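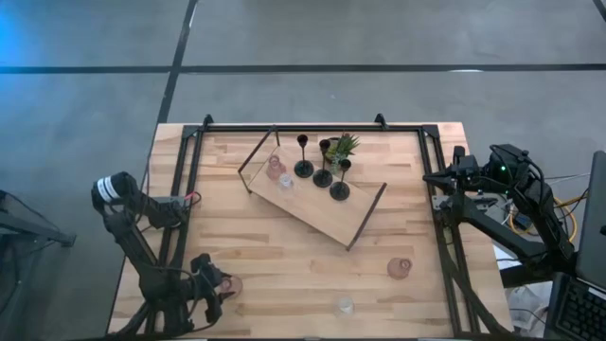

Progress report, Gakiteo display furniture project
To: Fouzia Qureshi
From: Noman Shaikh
Nov 10, 2018

Fouzia, sorry this is short, we're mid-move on the stockroom and I'm typing between deliveries. Covers everything since the May report.

Where we are

Small shelf is settled. Pale wooden board, dark metal end at each side, slanted bar on the ends. We went back and forth on a darker board all summer and Jonalyn finally made the call — pale one. Black candle holders get lost against anything dark, and the holders are what the shops want to see on it.

Candle holders: one style only now. Wide round base, slender stem, small cup. The tall version is dropped. Three to a shelf is the standard set, in a row toward the back of the board so there's room in front for a price card or matches. Hernán wanted them set square to the wall in the shop photos, I prefer the whole shelf turned at an angle so you see the metal ends. Going with the angle unless you object.

Butcher-block table stays as our layout table. Everyone likes the light strips and it's a good height for packing too. Please don't let Mondodier take it back when the loan ends, I'd rather we bought it. Quote is coming.

Orders

Orance took 82 shelves in the first batch, all delivered. 101 more are on order for the second, split over two deliveries. Candle holders for both batches are ordered, 238 of them in stock as of this morning, the rest owed by Samir. That leaves us short for the second delivery if Samir slips again. Bushra is calling them daily.

Problems

Finish on the metal ends. A few from the first batch came back from Orance with scratches on the lower corner, where the bar meets the foot. Packing issue, we think. Bushra is trying a folded card sleeve over each end, seems better but we've only shipped a handful that way so can't say for sure yet.

Wobble. Two shops said the holders shift when the shelf gets knocked. Felt dots on the bases help a bit but look cheap, Jonalyn hates them. Trying a thinner clear pad next. Hernán has samples comming.

Instruction sheet. Still the old drawing, with the tall holder on it. I know. It's on my list and has been on my list.

Money

Under on materials, over on freight. Freight is all Samir — part shipments, each one billed. I've asked for one combined delivery going forward and they've agreed by email but not in the contract. Full sheet follows from Jonalyn once the last freight bill is in.

Next

Second batch, first delivery out to Orance with the new sleeves on every shelf
New drawing for the instruction sheet
Decide on pads
Shop photos redone with the pale board, old ones still have the dark sample in them
Buy or return the table

Need from you

A yes or no on the table. A yes or no on angled photos. And if you can lean on Samir at all please do, they answer you faster then they answer us.

I'll be out at the Orance store most of next week with Bushra, phone is better than email.

Noman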